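Chapter 3

Sorting and Classification in Storage Systems

3.1 Introduction

A store of any kind holds items so that they can be found again. The cost of a store therefore has two parts: the cost of putting an item away and the cost of getting it back. These two costs pull against each other. A store into which items are dropped without sorting has a very low cost of entry and a high cost of retrieval. A store in which every item has its own labelled place has a high cost of entry and a low cost of retrieval. Most working stores lie between these limits, and the task of the designer is to choose the point at which the total cost is least.

Chapter 2 dealt with the physical side of storage: floor area, shelf height, load and access. The present chapter deals with the rules by which items are assigned to places. The rules are treated separately from the shelving because the same shelving can serve under many different rules, and a change of rule is usually far cheaper than a change of building.

Three terms are used throughout. A class is a set of items that are treated alike for the purpose of storage. A location is the smallest part of the store that is given its own address. A key is the property of an item that decides its class, such as size, material, date of arrival or owner. A location may hold one class or several. Where it holds several, it is called a mixed location.

3.2 Mixed and single-class locations

Mixed locations are common wherever items arrive faster than they can be sorted. They are also common where the items are cheap, few in number or easily told apart by eye. The search time in a mixed location depends on the number of items in it, on how far they overlap, and on how much the wanted item differs from its neighbours. Soft goods raise the search time more than their volume would suggest, as they take the shape of the space left to them and cover smaller items.

A single-class location removes most of the search but brings a decision at the point of entry. The person putting the item away must know its class. If the key is plain, such as colour or size, the decision takes little time. If the key is not plain, such as date of purchase, the item must be labelled or looked up in a record. Errors made at this stage are costly, for an item placed in the wrong single-class location is harder to find than one left in a mixed location.

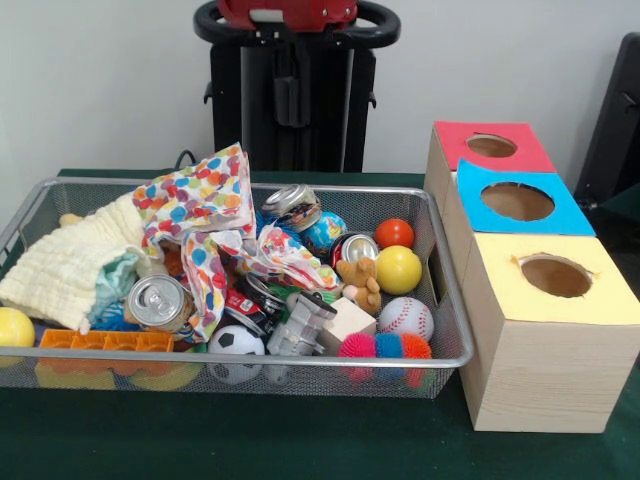

3.3 Choice of key

A good key can be read from the item itself, does not change while the item is in the store, and divides the stock into classes of useful size. Few keys meet all of these tests. Size is easily read but may give one very large class and several small ones. Owner divides the stock evenly in some households and offices but cannot be read from the item unless it is marked. Frequency of use gives the greatest saving in walking distance, but it changes with the season and has to be reviewed.

The store at Dirnstead, described by Sadeghi, shows the effect of a poor key. The stock of 65 classes was divided by supplier, with separate bays for Arineo, Kahsay and Ciselar. Staff looking for a part rarely knew who had supplied it, and so searched the bays in turn. When the key was changed to function, the bays were kept as they were and only the addresses were altered. Shahla Sadeghi's account of the change is taken up again in Section 3.5, where the layout of the bays is worked through in full.

A second key may be applied within the first. Thus fastenings may be divided by type and then by length. Each further key reduces the number of items to be searched and adds a step at entry. In small stores 2 keys are normally enough – a further key tends to produce classes with a single member, and the space set aside for them stands idle.

3.4 Overflow

Every fixed division of space will at some time be wrong. One location fills while its neighbour stands half empty, and the surplus must go somewhere. The rule for overflow should be written down before the store is opened. It should state where surplus items are placed, how the address is recorded, and when they are to be moved back.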